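Looking after a two-arm tabletop cell: what I do, and what I stopped doing

Updated July 11, 2022

There is a lot of advice around about maintaining small two-arm cells, and most of it was written by people who had owned one for a month. I have kept the one at Westgate running through 387 sessions. What follows is the routine that survived. I dropped anything I could not connect to a fault I'd seen with my own eyes.

You need hex keys, a lint-free cloth, isopropyl alcohol, cable ties, a torque driver if you own one, and a notebook. You do not need the calibration kit Simo sells. I bought it. It sits in a drawer.

Step 1. Power down and check the bases

Switch off at the supply and support both arms by hand while they drop. Don't trust the soft-park routine to hold them. Then try to rock each base plate on the front rail. If it moves at all, tighten the bolts a little at a time, working corner to corner, and check again the next morning. I have read that thread lock makes this step unnecessary. Mine had thread lock and still worked loose by September.
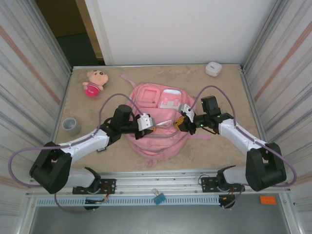 Cable slack is where I disagree with the manual. It tells you to tie the camera cable snugly along every link "for neatness," and if you do that you will be buying cables. Set the slack with the arm at full reach, then again with it folded, and keep the longer of the two. Our purple tubes stand up in an arch over the wrist and swing out wide past the elbow, and people who like tidy benches complain about them. They can complain. A tight run pulls on the connector each time the wrist turns, and the fault comes and goes for weeks before you find it. Tie at the middle of a link, never on the joint.

Step 2. Finger pads

Wipe them with alcohol before the first run of the day. Fabric is the worst thing for them, whatever the pad supplier tells you about cardboard. Lint packs into the surface and the grip gets vague. Replace a pad when wiping no longer brings the grip back. The supplier's figure is 1275 grasps, and I would love to know how they arrived at it. I've thrown out pads well before that and kept others long past it.

Change both pads on a gripper together. Mixing old and new gives you a lopsided close, and you'll spend an afternoon blaming the servo.

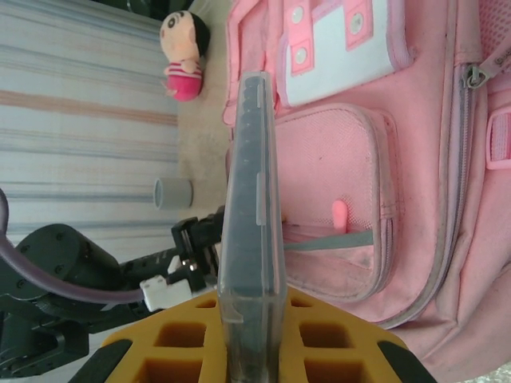
After a pad change, close the gripper slowly on something rigid with straight sides and watch whether both fingers arrive at the same moment. If one leads, loosen the linkage screws, close again, and tighten while it is closed. Then repeat on something soft. A gripper that behaves on hard objects only is half set up.

Step 3. Wrist cameras

Check the bracket screws. Small ones back out – vibration, mostly – and a camera that has tilted slightly will ruin your data without raising an error. Save a reference view with the arm parked and compare against it every 40 sessions. The Inico software claims to detect this drift for you. It has never flagged anything on our cell, including the time I bent a bracket on purpose.

Step 4. Two-arm check

Last, have both arms hold one object together over the middle of the table. I use a book. Lift it, tilt it, hold it, and listen. Buzzing from an elbow generally means the arms are fighting each other, so redo the zero position on both, left first. A thin object will hide this, and so will anything squashy. 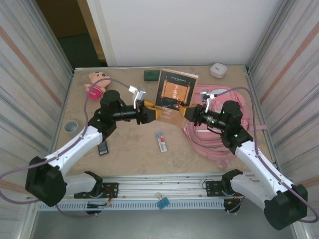

Jonas Mösli wrote in to say that I'm too hard on the zero routine, and that on his Shin arms a single pass on the noisy side cured the buzzing for good. He also warms the joints up for four minutes before zeroing and thinks I should try it.

I did try the warm-up. It made a small difference on the right arm and none that I could measure on the left, so I'm leaving it out for now. As for zeroing one side only, I have done that too, and the noise moved to the other elbow. Do both.

Write down what you changed and put the notebook back beside the power switch.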